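Clerkholm Makers and Automation List
3 min read

Subject: Re: Budget for the second two-arm bench

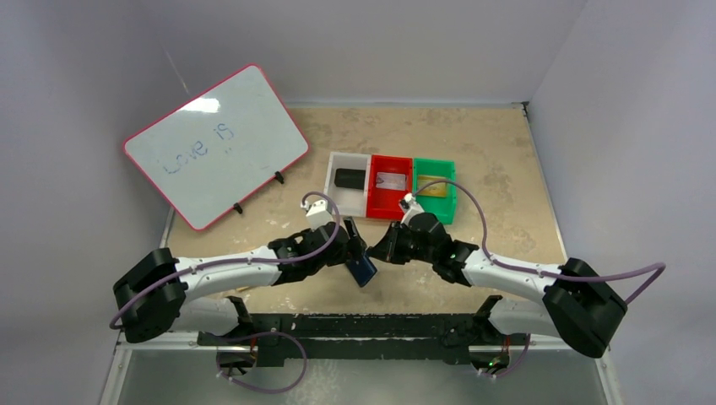 Two arms, three bins and the whiteboard on the current bench

Hi everyone, and thank you, Nosipho, for getting the ball rolling while the rest of us were still digging out from the move.

On 2026-07-04 Nosipho Van Wyk wrote:
> Before I ask Prarkon for a firm quote I need to know what we are
> asking for. Is it a straight copy of the bench we have, or do we
> want to change things? Also, do the bins and small parts come out
> of the equipment line or the supplies line?

My vote is for a copy, or as near to one as we can get. Sorting into the white, red and green bins is work we all understand now, and if both benches match, anybody can walk up to either and get going. I would love a bigger table, of course (who wouldn't!), but then the Dolora room fills up and we are back to climbing over each other.

There are a few things I would change, though. Please ask for 2 spare sets of gripper fingers with the order – the last time we bought them separately, the shipping alone made me want to lie down. I would also like a proper way to hold the purple cables, which loop over the wrists and down past the elbows at the moment. Leiva sells a clip kit and I have put 23 dollars in the draft for it. And could we get a tabletop that cleans up more easily? Ours has gone very patchy, and I have scrubbed it more than once.

As for your second question, I would put the bins and the whiteboard under supplies. I have 148 dollars there, and that includes markers. The arms, the wrist modules and the mounting beam belong under equipment, along with 20 hours of setup time, which we forgot to budget for last round and then paid for in weekends.

I would like the order in before October if we can manage it. Send me your changes to the draft, even the grumpy ones – I do read them all, usually with coffee.

Warmly,
Maureen

This site uses cookies to remember your archive settings. Accept | Manage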